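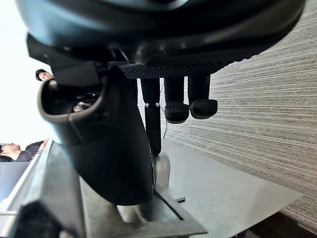
Vibeke Brynjólfsdóttir
September 20, 2021

Work surface notes, part 2. The first thread was from February and covered sanding. This one is finish and cleaning.

Went with the pale finish from Bundgaard, satin. Gloss throws glare back at you under the overhead lights, and the flat version marks if you look at it.

Three coats, light sanding between them with 343 worn down to almost nothing. (343 is the Flirnulton product number, not the grit. The grit is printed on the back.)

Edges first, then the field, always in the same direction. Roller for the field, brush for the edges. A loaded roller leaves a ridge at the front edge that you will feel with your wrist every day.

Drying: the can says overnight. I gave each coat up to 2 days, door closed, heat on low. Put weight on it too early and it prints.

Cleaning: damp cloth, drop of dish soap, dry cloth after. No scouring pads. No vinegar — it dulls satin in patches and the patches stay.

Pen comes off with a little rubbing alcohol if you catch it the same day. Marker mostly doesn't.

Someone from Drisevbridge asked about the Ivent wax on top. I tried it on an offcut. It went yellow by the window and tacky in the heat. Leaving it off.

Offcut is still on the sill. Will check it again when I do the shelf.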